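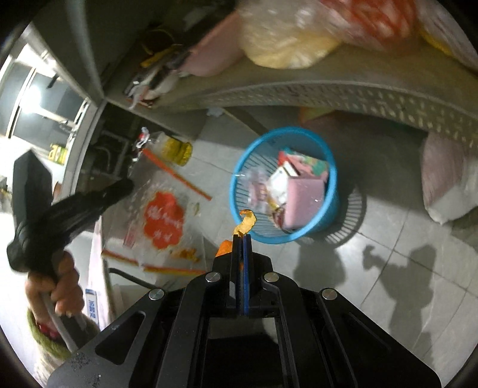
Fig. 1. Hand-held gripper, jaws nearly closed on a curled piece of peel at the rim of a blue wastebasket.

Home and Shared Workshop Builds
Handout 4: Building and Checking a Hand-Held Parallel Gripper
Instructor: Rhonda MacLeod. Bench support: Jaruwan Yimyam.
Revised 21/08/2025

Before you start

You need the printed body, both arms, the two jaws, the pin set and the blue strip from your kit bag. Kits are on the Klinhom shelf by the door. If you missed Handout 3, read the part on cleaning up printed holes first, or your pins will bind and you will spend the session with a file.

We are building the Ilik pattern, version 10. Some of you have version 9 files from April. The arms do not swap between the two.

1. The linkage

The pins are the round silver parts in Fig. 1. Two sit close in by the jaws and one sits farther out on each arm. Every pin is a pivot, so play in one of them shows up at the tip, and it shows up larger than it was at the pin.

Fit the inner pins first. Push them in by hand with the arm supported on the bench block. If you need a hammer, the hole is too small. Ream it and try again. A pin that drops in under its own weight is too loose, and that arm should be reprinted.

Then fit the outer pins and work the linkage through its full travel ten times. It should move the same at the end as at the start. Some stiffness near full open is normal on a new print and goes away with use. Stiffness near closed is not normal. Check for a raised edge around the triangular cutout in the arm, and trim it with a knife.

2. The jaws

Most bad grips in this class come from jaws that close at the tip and gap at the base, or the other way around. Hold the closed jaws up to a window. You want the line of light between them to disappear evenly from bottom to top.

If it does not:
Gap at the tip: the jaw is seated too deep. Shim with one layer of paper.
Gap at the base: burr under the jaw foot. Remove the jaw and clean it.
Gap on one side only: the jaw is twisted. Loosen, square it against the block, tighten.

The blue strip goes on the inside face of the right jaw. Press it down from the base toward the tip and trim it flush. Do not let it wrap over the end -- the overhang catches on thin objects and peels back. Wipe the jaw with alcohol before you stick anything to it.

3. Pick-up test with soft scraps

Blocks and dowels will not tell you much. They are stiff and square and almost any gripper can hold them. For this test we use household waste: fruit peel, crumpled wrappers, small cartons. Citrus peel is a good first object. It is curved, it gives under pressure, and the outside and inside faces do not grip the same.

Procedure:
Lay peel scraps on a plastic bag on the floor or bench.
Set a wastebasket next to the bag.
Approach with the jaws open and close slowly on one scrap.
Lift, carry to the basket, and hold over the rim for a count of four.
Open the jaws over the basket.
Write down the result before you pick the next scrap.

Note how the piece in Fig. 1 is held between the tips, with its lower end down between the jaws. That is a fair grip for a curled scrap. A piece held only by its top edge will often swing on the way to the basket and drop early.

Work over a hard floor. Tile is fine. On carpet the tips snag.

4. Recording results

Use the Virnora log sheet, one line per attempt. Mark each attempt as held, slipped, crushed or missed. "Slipped" means the object left the jaws before you opened them, even if it landed in the basket. People get this wrong every term.

The spring group's combined log ran to 682 attempts, and 101 of those were marked slipped. Most of the slips were on wrappers. Flat film slides out along the strip unless you pinch a fold of it, so look for a fold and come in across it.

5. For next week

Bring your gripper with the jaws fitted, and your log sheet. We will add the Letard trigger spring and repeat the test with the same objects. If your peel has dried out by then, bring fresh. Dry peel cracks and the numbers will not compare.

Spare pins are in the drawer under the drill press. Sign for them.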